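Potia League Manager - Support
Ticket: Fixture import drops away games for two clubs, ladder wrong after round 4
Product area: Fixtures and Standings
Opened by: Mei-kuen Ko (Aswood District Basketball)
Assigned to: Yurii Tkachuk
Opened: 1 Feb 2018
Status: Waiting on customer

Mei-kuen Ko
We loaded the second half of the men's and women's schedule from a CSV file. The file has 129 rows plus the header. The import page reported success with no warnings, but only 104 games appear in the calendar. All of the missing games have Pirstead or Mac Suibhne as the away team. Their home games loaded correctly.

The ladder is also wrong. Pirstead women show one win fewer than they should after round 4. The score sheet for that game was entered and approved, and both coaches can see it on their team page.

Tried so far:
Deleted the import and ran it again. Same count.
Saved the file again as CSV from the spreadsheet. Same count.
Entered one missing away game by hand. It saved and shows up in the calendar.

Yurii Tkachuk
Please send the import log (Fixtures, Import History, Download Log) and confirm whether either club was renamed or merged since the season was created.

Mei-kuen Ko
Log attached. Both clubs were renamed in January. Pirstead dropped "Basketball Club" from its name and Mac Suibhne dropped a sponsor name. The CSV uses the new names.

Yurii Tkachuk
Log reviewed. The 25 missing rows all carry the same entry:

SKIP away_team_ref unresolved (alias table stale)

The importer resolves the home team against the current club record. It resolves the away team against the alias table, which is built when the season is created and is not refreshed by a rename. A skipped row is written to the log but is not counted as a warning on the results page. I have raised that separately as a display defect.

Steps to correct:
1. Go to Season, Tools, Rebuild Aliases. Leave "Include archived clubs" off.
2. Wait for the job to show Complete. The limit is 300 seconds. If it times out, run it again. It resumes from the last club processed.
3. Delete the game you entered by hand, or it will be duplicated.
4. Import the original file with "Skip existing games" turned on.

Do not delete the whole import this time. Scores are already attached to some of the games.

Mei-kuen Ko
Rebuild finished on the first run. Import now shows all 129 games. I checked the away games for both clubs against the printed schedule and they match, including the two moved to the Aswood small court.

The ladder has not changed. Pirstead women are still one win short.

Yurii Tkachuk
The ladder is a separate cache. The round 4 result was approved while the game still pointed to the old alias, so the win was credited to a team entry that no longer displays. Reopen that score sheet, change nothing, and approve it again. Then run Standings, Recalculate for the women's division only. A recalculation of all divisions will overwrite manual adjustments, and I can see that you have a forfeit entered by hand in the men's.

Mei-kuen Ko
Done. Pirstead women now show the correct wins and percentage. Men's ladder unchanged, forfeit still in place.

One remaining item. The public page still shows the old ladder. The admin page is correct. I tested in two browsers, signed out, with the cache cleared.

Yurii Tkachuk
The public page is served from a published copy. Use Standings, Publish after any recalculation. Please confirm once that is done and I will close the ticket. The alias refresh on rename is logged as a defect with no release assigned.

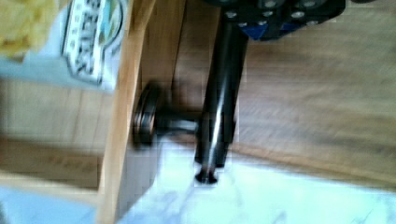 Mercedes Inga
Same fault on our junior competition after a club rename, so please link this ticket to the defect. Rebuild Aliases brought back the away games, but approving the old score sheets a second time sent the result email to every parent again. Turn off Notify on Approval before doing that step.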